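Coltano Three-Rail Round-Log Fence

Post-and-rail fencing in untreated timber for footpaths, park edges and event grounds. Supplied by Villanueva as loose parts for assembly on site. The Coltano line has been in the catalog since March.

Construction
Each bay consists of one upright and three horizontal round rails. Rails are debarked only and are not turned to a uniform diameter, so surfaces vary along the length. Posts are rough-hewn and stand above the top rail. The timber is shipped pale and darkens outdoors. Final color depends on exposure and cannot be specified at the time of order.

Siting
Posts may be set in soil or directly behind a curb. On the curb side, keep the bottom rail clear of the concrete so leaves can be raked through. Minimum order is 17 bays. Standard lead time is 28 days from confirmation of the site drawing. Orders above 60 bays are delivered in two loads.

Limits of use
The fence marks an edge. It is not a guardrail and must not be used as an anchor for tents, canopies, banners or guy lines. Temporary structures next to the fence need their own ballast. Leave a clear strip between the tent side wall and the rails for access.

Maintenance
Check posts at ground level once a year. Replace split rails individually; adjoining bays can stay in place. Do not seal the end grain with paint.

Questions about site drawings go to Eusebio Salcedo in the technical office.

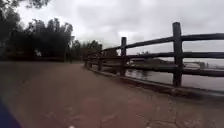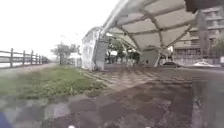

Weathered timber post-and-rail fencing beside a paved path; white tent canopy in the second photo.

Comments

Aurelio Casado
Can the rails be ordered without the posts? We have sound posts and two broken rails.

Eusebio Salcedo
Yes. Send the hole spacing with the order. Rails alone are exempt from the minimum.

Adoración Villanueva
Ours went gray on the south side and almost black under the trees. Same delivery.

Demetrio Alcaraz
Is there a matching gate?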